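Search this site Go

Unit 6 handout: The gripper that was sure of itself
Notes by Brisa Ochoa, revised for September

Read this before lab. The failure is ours, from the Verkdale cell, and you will be running the same cell, so please take it personally.

1. What happened

The arm had one job: find a tag on the white part, work out where the part was, close in, grip, lift. It had done this all morning. On cycle 126 it drove a finger into the part, kept pushing, and logged the cycle as a success. The log is still up in the lab, next to the first aid kit.

2. Why the tag mattered

The pose estimate came from two square markers, one on the upper face and one lower down in the arched recess. On final approach the finger comes up in front of the wrist camera and covers the bottom of the lower marker. A marker with a piece missing usually can't be decoded. The software handled this with great confidence: it kept the last good pose and went on using it.
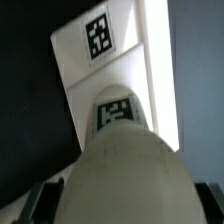
3. The stale pose

The last good pose was 500 milliseconds old. At creep speed you might get away with that. We were running at 30 millimeters per second, which makes 15 millimeters of travel on faith. The upper marker could have settled the matter, but the config file told the Hikoneck driver to track one ID only. I wrote the config file.

4. Why nothing stopped it

The force limit was set to 30 newtons, then switched off during a demo and left that way. Find out who in your group likes demos.

5. Before you run

— Track both IDs.
— Reject any pose older than one camera period.
— Force limit on. Read the value back from the controller.
— Stand where you can reach the stop button.

Bring a written answer to lab: what should the arm do when both tags drop out? "Continue" has been tried.

Recent handouts
Unit 5: Hand-eye calibration, second attempt
Unit 4: The Clestalum fixture and its screws
Unit 3: Reading the Meléndez incident report
Lab rules (updated)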